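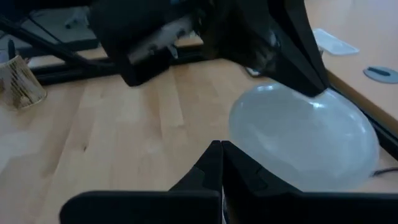 브랄트홀름(Braltholm) 회관 1층 행사장 안전점검표 및 의견

점검: Flurina Aigner
시점: 1월, 오전 개방 전. 오후 행사 준비팀 들어오기 전에 끝내야 해서 급하게 씀. 오타는 나중에 고칩니다.
표기: 양호 / 조치 / 보류

1. 출입구, 피난 통로

1-1 정문 양쪽 문 완전히 열림 — 양호
1-2 후문 패닉바 작동 — 양호. 뻑뻑한데 열리긴 함. 윤활제 한 번.
1-3 통로 적치물 없음 — 조치. 접이식 의자 카트가 또 후문 앞. 지난번에도 적었음. 카트 자리를 바닥에 테이프로 표시해 주세요.
1-4 유도등 점등 — 조치. 주방 쪽 하나 깜빡임. 비상전원으로 돌리면 아예 꺼짐. 배터리 문제인 듯.
1-5 수용인원 표지 — 양호. 108명. 좌석 배치도도 같은 숫자로 맞춰져 있음.
1-6 정문 매트 — 조치. 모서리 말려 올라옴. 유모차 걸림.

2. 전기

2-1 멀티탭 문어발 — 조치. 무대 옆에서 멀티탭에 멀티탭 꽂은 것 발견. 뽑아서 사무실에 둠. 돌려달라고 하지 마시고 긴 릴선을 쓰세요.
2-2 누전차단기 시험버튼 — 양호. 세 회로 다 떨어짐.
2-3 바닥 전선 덮개 — 조치. 음향 쪽은 덮여 있고 조명 쪽은 그냥 노출.
2-4 주방 전기포트 — 보류. 시험 라벨 없음. 누가 가져온건지 확인될 때까지 사용 금지 붙여 놓음.
2-5 분전반 앞 공간 — 양호. 지난달엔 화분이 있었는데 치웠네요, 감사.

3. 장식, 풍선

3-1 고무풍선 보관 — 조치. 바람 안 넣은 풍선 봉지가 열린 채 낮은 선반에. 어린아이 손 닿는 높이임. 뚜껑 있는 통에 넣고 위 선반으로.
3-2 터진 조각 수거 — 보류. 행사 끝나고 확인. 만 8세 미만은 풍선 불 때 어른이 옆에 있어야 하고, 조각은 보이는 즉시 줍기. 빗자루 말고 손으로, 소파 밑까지.
3-3 라텍스 알레르기 안내 — 조치. 입구에 안내문 없음. 예약 확인 메일에는 있다는데 현장에도 붙여야 합니다.
3-4 헬륨 용기 고정 — 조치. 체인은 있는데 안 걸려 있었음. 걸었음. 다음엔 납품하는 Aebischer 기사님이 나가기 전에 같이 확인.
3-5 조명 근처 장식 — 양호. 할로겐은 다 LED로 바뀌어서 예전만큼 걱정은 없음. 그래도 등기구에 직접 묶지는 말것.
3-6 벽 장식 방염 확인 — 보류. 천 배너 두 장, 서류 없음. 빌린 쪽에 문의 넣음. 서류 안 오면 못 겁니다.
3-7 금속 코팅 풍선 — 양호. 실내 사용만, 추 달 것. 야외에서 날리는 건 금지. 작년에 전선에 걸려서 난리났었음.
3-8 테이블 위 정리 — 양호. 가위, 핀, 테이프 커터는 쓰고 바로 통에. 풍선 옆에 두지 말 것.

4. 소화, 구급

4-1 소화기 압력 — 양호. 전부 녹색 구간.
4-2 소화기 위치 — 조치. 무대 왼쪽 것이 커튼 뒤에 숨음. 걸이를 옮기든지 커튼을 묶든지.
4-3 주방 소화포 — 양호
4-4 구급함 — 조치. 밴드 거의 없음, 세척용 식염수 기한 지남. Bilport에 주문 넣었고 번호는 382. 도착하면 이 표에 체크해 주세요.
4-5 비상연락처 게시 — 조치. 아직 옛날 번호. 새로 출력했는데 코팅을 못함.

5. 가구, 바닥, 사다리

5-1 접이식 테이블 잠금 — 조치. 창가 쪽 하나 다리 잠금이 헐거움. 빨간 끈 묶어서 창고로 뺐음. 꺼내 쓰지 마세요, 제발.
5-2 의자 — 양호. 파손된 것 이미 빠져 있음.
5-3 사다리 — 양호. 장식 달 때 의자 밟고 올라가는 분들 계신데 사다리 창고에 있습니다. 열쇠는 사무실.
5-4 바닥 미끄럼 — 보류. 청소 직후라 판단 어려움. 오후에 다시 봄.
5-5 창고 선반 하중 — 조치. 단당 500kg이라고 적힌 라벨은 새 선반 것. 옛날 목재 선반엔 표시가 없으니 같은 기준으로 쌓으면 안 됨. 무거운 건 맨 아랫단.

6. 주방, 화장실

6-1 냉장고 온도 — 양호. 기록지 빠진 칸 있음, 채워 주세요.
6-2 세제 보관 — 조치. 싱크대 밑 잠금장치 부러짐. Favico 쪽에 같은 부품 있는지 물어봄. 그때까지 세제는 윗장에.
6-3 온수 — 양호. 어린이 세면대 쪽 너무 뜨겁지 않음.
6-4 기저귀대 벨트 — 양호
6-5 화장실 문 안쪽 잠금 — 조치. 밖에서 여는 도구가 없어졌음. 동전으로도 열리긴 하는데 제대로 된 걸 비치해야.

의견 / 전달사항

- 제일 급한 것: 1-4 유도등, 2-3 전선 덮개. 오후 행사 전에 안 되면 조명 쪽 구역은 줄 쳐서 막을 것.
- 수리비는 대략 1230 정도 잡았는데 유도등 교체가 들어가면 더 나올 수 있음. 견적 두 군데 받는 중.
- 3번 항목은 예약팀에도 공유 부탁. 장식 직접 하시는 분들이 3-1이랑 3-3을 제일 많이 물어봄.
- 질문 온 것: "풍선 아치를 후문에 세워도 되나요?" 안 됩니다. 후문은 피난구. 무대 쪽 벽은 괜찮음, 소화기 안 가리게만.
- 질문 하나 더: 생일초는? 케이크 위 초는 가능, 폭죽이랑 분수초는 안 됨. 불 붙일 때 풍선은 테이블에서 치우세요.
- 점검표 양식에 실외 항목이 없음. 주차장 가로등, 계단 난간, 제설용 소금통. 다음 판에 7번으로 넣겠슴.
- 보류 항목(2-4, 3-2, 3-6, 5-4)은 제가 다시 보고 서명합니다. 대신 서명하지 말아 주세요.

재점검: 오후 4시, F. Aigner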